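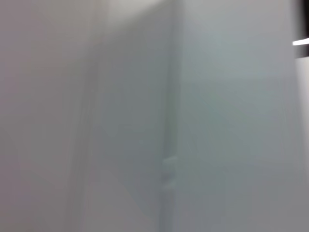

Section 3: Setting up bill alerts and following a hearing

Welcome to the fun part! By now you have installed Trastoretti, confirmed your email and picked your home state. In this section you'll tell it which legislation you care about, and from then on it will let you know when a bill gets a hearing, picks up an amendment or heads to the floor. Most people finish in one sitting, and you can change every single setting later.

Before you start

Have these handy:
The bill number, if you know it (H.R. or S. for Congress, or whatever prefix your state uses)
The two-year session the bill belongs to
Your ZIP code, with the four extra digits if you can find them

You don't need a paid plan for anything in this section. A free account can follow up to 200 bills at once, which is a lot of reading!

3.1 Find your bill

1. Open Trastoretti and choose Search from the menu on the left.
2. Pick Congress or your state from the Chamber list.
3. Type the bill number with no periods or spaces. Enter HR and then the number, for example, and leave out the dots.
4. Press Enter.
5. Check the session shown next to the title. Bill numbers start over with each new Congress, so an old bill on a totally different subject can turn up under the same number.
6. Select the title to open the bill page.

If you only know the topic, type two or three plain words instead. "Veterans clinic travel" will get you further than a long sentence. You can then sort the results by Last Action to put the bills that are moving at the top.

Note: A bill with a companion in the other chamber has a small linked-rings symbol next to its number. Select the symbol to see both versions side by side. I love this view. Differences between the House and Senate text are shaded, and you can jump from one to the next with the N key.

3.2 Turn on alerts

1. On the bill page, select Follow.
2. Choose the events you want to hear about:
Introduced or referred
Hearing scheduled
Hearing time or room changed
Amendment filed
Committee vote
Floor vote
Signed or vetoed
3. Choose how you want to hear: email, text message or both.
4. Choose Right Away or Daily Digest.
5. Select Save. The Follow button turns green.

If this is your first bill, start with Hearing scheduled, Hearing time or room changed and Committee vote. Those are the ones that give you time to do something, like call an office or send in a written statement. You can always add more once you see how busy your bill gets.

CAUTION: Don't set Amendment filed to Right Away with text messages on a large spending bill. One of our testers followed a single appropriations bill this way in March and got 110 texts in one afternoon. Use Daily Digest for those.

3.3 Follow a subcommittee

A lot of the interesting work happens in subcommittees, well before a bill gets any attention in the news. Following one is a great way to spot bills you would never have thought to search for.

1. Choose Committees from the menu.
2. Select the full committee. Its subcommittees open underneath.
3. Select the star next to each subcommittee you want.
4. Under Calendar, switch on Add Hearings to My Calendar.
5. Choose your calendar program and sign in when it asks.

Hearings now show up on your own calendar, in your own time zone, with a link to the live video whenever the committee posts one. If a hearing is postponed, the entry stays where it was and the word POSTPONED is added to the front of the title. When a new date is set, the entry moves by itself.

Note: Calendar entries can take up to 3 hours to appear the first time. After that, changes come through much faster.

3.4 Send a written statement

Many committees accept written statements from the public for the hearing record, and it's a wonderful feeling to see your own words in there! Trastoretti doesn't submit statements for you, but the Draft tool helps you get one ready.

1. Open the hearing page and select Draft a Statement.
2. Read the committee's rules, which open in the right-hand panel. Look for the deadline and the page limit.
3. Write or paste your text. The counter under the box shows characters used, up to 3000.
4. Fill in the heading: your name, your city and state, the bill number and the date of the hearing.
5. Select Preview and read it through once out loud. You'll catch things!
6. Select Export and save it as a PDF.
7. Send the file to the address given in the committee's rules.

The 3000-character limit belongs to our Draft tool. If the committee allows a longer statement, export what you have and keep going in your word processor.

CAUTION: Hearing records are public and they stay public. Leave out your Social Security number, your claim numbers, medical record numbers and anybody else's private details.

CAUTION: Drafts are stored in your browser until you export them. Clearing your browsing data erases them.

3.5 Check that everything works

1. Go to Settings, then Alerts, and select Send Test Alert.
2. Look for an email with the subject "Trastoretti test" or a text with the same words.
3. If the email isn't there, check your spam folder and mark it as safe.
4. If the text isn't there, make sure your phone number has the area code and no leading 1.
5. Still nothing? Switch both methods off, select Save, switch them back on and try again.

Note for Breltwood users: If you brought your list over from Breltwood, your bills are already here but your alert choices are not. Open My Bills, select all of them with the box at the top and follow steps 2 through 5 of section 3.2. You can do the whole list in one go.

Section 4 covers vote histories and sharing a list of bills with a group.

Section last updated 06/05/2022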